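Druvlow bringt Funk-Rückfahrkamera für lange Gespanne auf den Markt

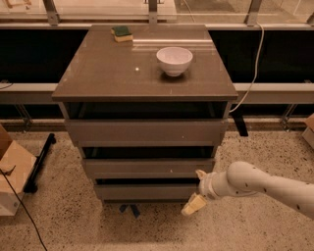 Druvlow Fahrzeugtechnik | Produktbereich Nachrüstung

2021-12-03. Wer einen Wohnwagen rückwärts in eine Parzelle schiebt, hat in der Regel Publikum. Auf dessen Handzeichen muss man künftig nicht mehr angewiesen sein: Der Nachrüster Druvlow stellt mit der Clulard eine Funkkamera vor, die das Geschehen hinter dem Anhänger auf einen Monitor am Armaturenbrett überträgt. Zurufe wie »Da geht noch was« sind weiterhin erlaubt, aber nicht mehr betriebsnotwendig.

Die Kamera wird am Heck verschraubt und an die Leitung des Rückfahrlichts angeschlossen. Der Monitor bezieht seinen Strom aus der Bordsteckdose und misst 9 Zoll in der Diagonale, so dass man den Poller auch ohne Lesebrille erkennt. Die Funkstrecke reicht bei freier Sicht 40 Meter. Längere Gespanne sind uns bekannt, ihre Fahrer bitten wir um einen Anruf.

Für die Abstimmung der Antenne war unser Entwicklungspartner Pralov zuständig. Im Dauertest lief das System 900 Stunden, einen guten Teil davon auf Schotter. Die Halterung mussten wir danach neu konstruieren. Die alte Version hängt jetzt im Flur der Werkstatt und mahnt.

Neu ist auch der Montagesatz Morris für Kastenwagen mit Flügeltüren. Er enthält eine abgewinkelte Konsole, zwei Dichtungen und eine Anleitung, die von Menschen geschrieben wurde, die das Teil selbst eingebaut haben. Einige Flüche haben wir vor Drucklegung entfernt.

Die erste Serie umfasst 3000 Stück und geht im März an den Fachhandel. Vorbestellungen nehmen die Händler ab sofort entgegen. Testgeräte für Redaktionen verleiht die Pressestelle von Druvlow auf Anfrage, Rücksendung bitte mit allen Schrauben.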